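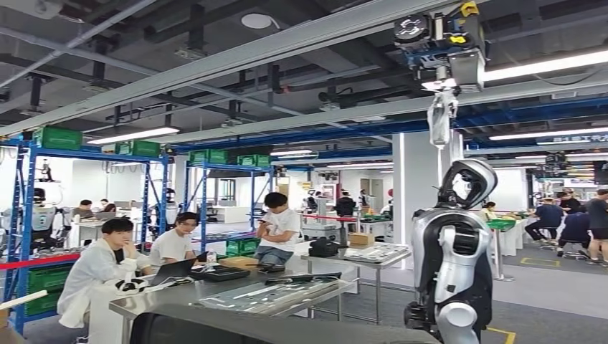
Brirnley Place Names and Spellings

Welcome, and thanks for stopping by. This is the readme for the Brirnley collection, a plain table of local place names from old parish newsletters, shire rate notices, cricket scorebooks and a fair few hand-labelled maps. If you only want the data, it's in names.csv and you can skip most of what follows. If you'd like to know why one creek has three spellings, put the kettle on.

What's in it

The table holds 4,000 rows. Each row is one spelling of one place in one source, so a paddock that turns up in a scorebook and again on a rate notice gets two rows, even when the spelling is the same. I went back and forth on that for a good while (there's a version on my old laptop that merges them) and in the end I kept them apart, as merging is easy to do later and very hard to undo.

Columns

place_id: a short code shared by every row that refers to the same place
spelling: the name exactly as written, odd capitals and all
source: the newsletter, notice, scorebook or map it came from
decade: the decade of the source, left blank if I couldn't tell
kind: creek, road, paddock, hall, hill, crossing or other
sure: yes, fairly or no, for how confident I am in the match
note: anything else worth knowing, in whatever words came to me

Please do read the note column before you sort or filter. A lot of the good stuff ended up in there, including the long argument over whether Kofler Crossing and Kofler's Ford are the same bit of river. I've given them the same place_id and marked them "fairly". One was a footbridge at some stage, and the river has moved a bit as well, which doesn't help anybody.

How the names were gathered

Nearly everything was typed in by hand. I tried scanning the newsletters first, but the purple duplicator ink defeated the software, and it took longer to fix the results than to start from scratch. The maps were the slow part. Drillance Hill is written along a fold on two of them, and I spent most of an October evening with a lamp and a magnifying glass before I was happy it wasn't Drillance Mill.

As a check, I pulled out 100 rows and asked my sister to read them against the sources without seeing my version. We disagreed on 2 of them, both from the same scorebook, and both are now marked "no".

Known gaps

There's very little from before the railway. The names are also mostly the ones farmers and councils used, and the older Aboriginal names for these places aren't recorded here, apart from where a source happens to use one. Those names aren't mine to go collecting, and I'd ask you not to treat the table as a full record of what the country around here is called.

Dates are patchy for the Vellex Road end of the district. There are 15 rows from a single undated map, and I've left the decade blank for all of them.

Opening the file

It's saved as UTF-8 with commas between columns, and any spelling with a comma in it is wrapped in quotation marks. Some spreadsheet programs will try to turn paddock numbers into dates, so import that column as text.

Using and correcting it

You're welcome to use the table for anything you like, school projects and family histories included. A mention of the Brirnley collection would be lovely. If you spot a mistake, open an issue with the place_id and a line on where you saw the other spelling. I look through them when I can, usually after tea.

Maintained by Cameron Nepia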